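Accueil Forums Métiers Vie au travail Messages récents Rechercher Connexion

Sujet : Les robots arrivent en cuisine centrale, chez vous ça se passe comment ?

mirabelle_54
Bonjour à toutes et à tous, je lis ce forum depuis longtemps et je me lance enfin, pardon d'avance pour le pavé. Je travaille à Prultport, dans la cuisine qui prépare et réchauffe les repas pour plusieurs résidences de personnes âgées. On est 20 dans l'équipe, avec les deux apprenties. La direction a signé avec Clundia pour mettre des bras robotisés aux postes de remise en température : sortir les barquettes, ouvrir le micro-ondes, poser, tourner le bouton, refermer, recommencer. Les gestes que je fais depuis des années et que mon épaule droite connaît par cœur, la pauvre.

On nous promet que personne ne part. Je veux bien le croire, notre responsable est quelqu'un de droit, mais je me demande à quoi vont ressembler mes journées une fois que la machine aura pris ce qui en faisait la moitié. Est-ce que certains d'entre vous sont passés par là ? Je prends tout, les bonnes nouvelles comme les autres !

grandlouis
Bienvenue Mirabelle ! Chez nous (blanchisserie, ce n'est pas la cuisine, mais bon, les épaules sont les mêmes) ça fait trois ans. Les premiers mois on a détesté. Maintenant, si on me retirait la machine, je crois que je pleurerais. Par contre on nous avait dit « vous aurez du temps pour autre chose », et l'autre chose, on a dû l'inventer nous-mêmes. Demande tout de suite, par écrit, ce que devient ta fiche de poste.

Nilton Cáceres
Bonjour Mirabelle, ton message me touche parce que je suis un peu de l'autre côté de la barrière. J'ai été cuisinier de collectivité pendant une bonne partie de ma vie, et depuis l'an dernier je suis détaché sur le projet Trirkudier, où l'on prépare des bras à travailler dans de petites cuisines d'appoint. Mon rôle, c'est de dire aux ingénieurs comment on fait en vrai. Et je t'assure qu'il y a de quoi parler !

Beaucoup de choses se jouent d'abord en simulation, avant qu'un bras n'approche d'un vrai plan de travail. On place un micro-ondes, des paniers, de la vaisselle, et la pince essaie, se trompe, recommence. Au début les cuisines virtuelles étaient d'une propreté ridicule, il n'y avait jamais rien sur rien. J'ai insisté pour qu'on les encombre comme chez nous, où le dessus du moindre appareil sert d'étagère.

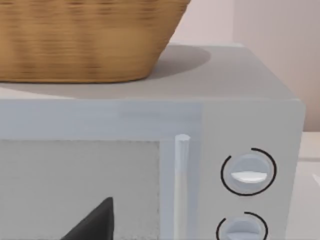 Et puis il y a les boutons. Vous et moi, on attrape une molette sans la regarder, on sent le cran sous les doigts. Pour une pince à deux doigts, c'est toute une affaire : il faut la saisir par la barrette, dans le bon sens, et tourner sans forcer. La poignée de la porte, pareil, on tire un peu de travers et on entraîne tout l'appareil. Le jour où un collègue ingénieur m'a demandé de lui expliquer comment je savais que la porte était bien fermée, je suis resté bête. Je n'y avais jamais pensé. « Ben, j'entends. » Ils ont noté ça très sérieusement.

Tout ça pour te dire que ton savoir vaut quelque chose dans cette histoire, et qu'il faut demander à être là quand on règle les machines, sur tes heures de travail et payée pour. Chez nous, la cuisine pilote avait désigné 3 agents pour les essais, et ça a changé l'ambiance du tout au tout.

torchon_rebelle
Je vais casser un peu l'ambiance, désolée Nilton, tu as l'air charmant. « Ton savoir vaut quelque chose », d'accord, mais il vaut combien sur la fiche de paie ? Dans ma boîte on a appris au robot tout ce qu'on savait, avec le sourire, et ensuite les départs en retraite n'ont pas été remplacés. Personne n'est « parti », non. Les gens ont juste cessé d'arriver. On court à quatre là où on était sept, et quand la machine Nilsuwan s'arrête en plein service, c'est nous qui rattrapons tout à la main, avec les familles qui appellent.

Et la prime de pénibilité ? Supprimée, évidemment, puisque c'est moins pénible.

Nilton Cáceres
Torchon, je ne vais pas te contredire là-dessus, je l'ai vu aussi. Je maintiens quand même qu'une épaule qui ne fait plus mal le soir, c'est du concret. J'ai deux anciens collègues qui ne peuvent plus lever le bras pour se coiffer. Mais oui, l'effectif devrait être écrit dans l'accord dès le départ, noir sur blanc, et l'arrêt machine aussi, avec le nombre de personnes qu'il faut pour tenir le service sans elle.

pasdestress_
Moi j'ai surtout une question bête : 3 085 repas par semaine chez nous, et le robot de la démonstration mettait un temps fou à ouvrir une porte. Ça suit, en production ?

grandlouis
C'est lent, oui, et c'est fait pour être lent tant qu'il y a du monde à côté. Le nôtre ne va pas vite mais il ne prend pas de pause. Il faut revoir tout le déroulé de la matinée, on commence environ 20 minutes plus tôt et le coup de feu est moins fort. Au début ça perturbe, on ne sait plus quand boire le café.

torchon_rebelle
Le café ! Voilà le vrai sujet. Chez nous on papotait au poste de réchauffe, c'était là que les nouvelles se lâchaient un peu et racontaient leurs soucis. Maintenant il y a une barrière de sécurité et une seule personne qui surveille un écran. Ça, je ne l'ai vu dans aucun dossier de présentation.

mirabelle_54
Vous êtes adorables, tous, même (surtout ?) quand vous n'êtes pas d'accord. J'ai imprimé le fil pour le lire à la pause avec les filles. On a retenu trois demandes : l'effectif écrit, la présence de l'une de nous aux réglages, et que le poste de surveillance tourne entre nous pour que personne ne reste seule devant l'écran. Ma collègue de la plonge voudrait aussi savoir qui nettoie le bras quand la sauce déborde, et je dois dire que je n'avais pas la réponse.

La réunion est fixée en novembre. Nilton, si tu repasses par ici, je veux bien que tu me dises comment tes trois agents avaient été choisis, à l'ancienneté ou sur volontariat ? Chez nous ça va discuter ferme.

Nilton Cáceres
Volontariat, puis tirage au sort, il y avait plus de candidats que de places ! Et pour la sauce : chez nous c'est écrit dans la tournée de fin de service, avec un quart d'heure prévu pour. Fais-le mettre noir sur blanc aussi, sinon ça retombera sur ta collègue de la plonge. Bon courage pour la réunion, et viens nous raconter.

Contact | Mentions légales | © 2023 Tous droits réservés | Haut de page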